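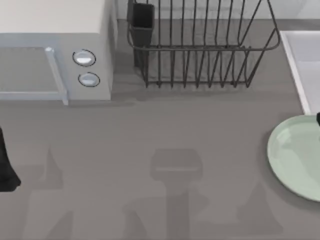
Nayeli Becerra
June 17, 2023

The diocese has confirmed that the two Kelgate parishes, St Anne's and Holy Cross, will share one priest from January. Both churches stay open. I was at the parish meeting and took notes, so a short thread.

Fr Simanjuntak will live at the St Anne's presbytery. The house at Holy Cross will be let, and the rent goes to the Holy Cross roof fund.

Sunday Mass will be at 9 at Holy Cross and 11 at St Anne's. The Saturday vigil moves to St Anne's for good. The Sunday evening Mass stops.

Average Sunday attendance last year was 172 at St Anne's and 78 at Holy Cross. The seating at Holy Cross is for 200. Several people asked if those numbers mean it will close later. The dean said there is no plan to close it and he would not promise beyond five years.

Baptism and wedding bookings already made will be kept, in the church where they were booked. New ones go through the St Anne's office.

The food cupboard on Taltine Road carries on as now. Same door, same hours.

The parish councils stay separate until Easter, then there will be a vote on joining them. You need to be on the parish roll to vote. Forms are at the back of both churches.

I asked about weekday Mass at Holy Cross. It will be Wednesday and Friday mornings if Fr Simanjuntak has no funeral. 8 people usually come to those, me included.

Written comments go to the dean, on paper or by email. The address is in this week's newsletter.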